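Pre-opening check, bell tower and nave, Plargate church
Filled in by Thắng Lưu for the May opening to visitors

I was given the standard form, which asks for ticks. I've ticked what I could test myself and written comments where a tick would say more than I know.

## Entrance and nave

- [x] **West doors open outward, both leaves.** The left one drags on the stone. It moved with a shoulder against it.
- [x] **Step edges marked.** Fresh paint on all of them.
- [ ] **Capacity sign posted.** The sign says 400. The old guidebook says 800, presumably counting a gallery that has been closed to the public for years. I'd like to see the working behind either number.
- [x] **Side chapel railings firm.** Shook every post. One in the St. Anne chapel has play in it but holds.
- [ ] **Loose plaster, north aisle vault.** Last report says "stable." There was grit on the pew below when I got there at 8 a.m. Rope off the back two rows until a plasterer has been up.

## Tower stairs

- [ ] **Handrail continuous to the belfry.** It stops at the ringing room and starts again nine steps later. The leaflet promises a rail "all the way up."
- [x] **Stair lights.** All on. Switch is still behind the vestry door, where no visitor will find it.
- [ ] **Emergency lights.** Rillero certified these for three hours. I ran them for one and two had already gone dim. Retest the full three with somebody present.
- [ ] **Treads.** Worn hollow from the second landing up. The form wants "acceptable" or "not acceptable." Acceptable going up, I suppose.
- [ ] **Step count on the sign.** It says 379. Please check it before the new leaflet is printed - the last one gave a different figure.

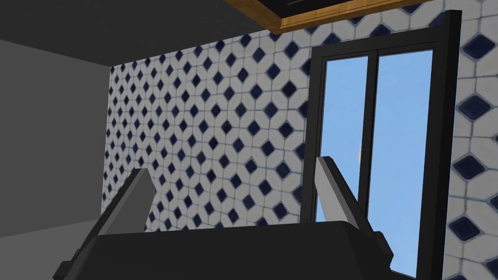
## Belfry and viewing platform

- [x] **Bells locked off during visiting hours.** Pin in place, key with the sacristan.
- [ ] **Parapet mesh.** Posia quoted for a full replacement. I found one torn corner, on the east side. Get a second quote.
- [ ] **Limit on the platform.** "Small groups" isn't a limit. Put a number on it.
- [x] **Pigeon netting.** Intact, for now.

## Paperwork

- [ ] **Lightning conductor certificate.** Told it's "in the file." It isn't in the file I was handed.
- [x] **Extinguishers in date.** Nave and vestry both fine.
- [ ] **Evacuation drill.** Signed off as done. The two guides I asked don't remember one.

Nave can open once the back rows are roped off. Tower stays shut until the emergency lights and the missing rail are dealt with, and I want to see both myself before anyone signs.

T. L.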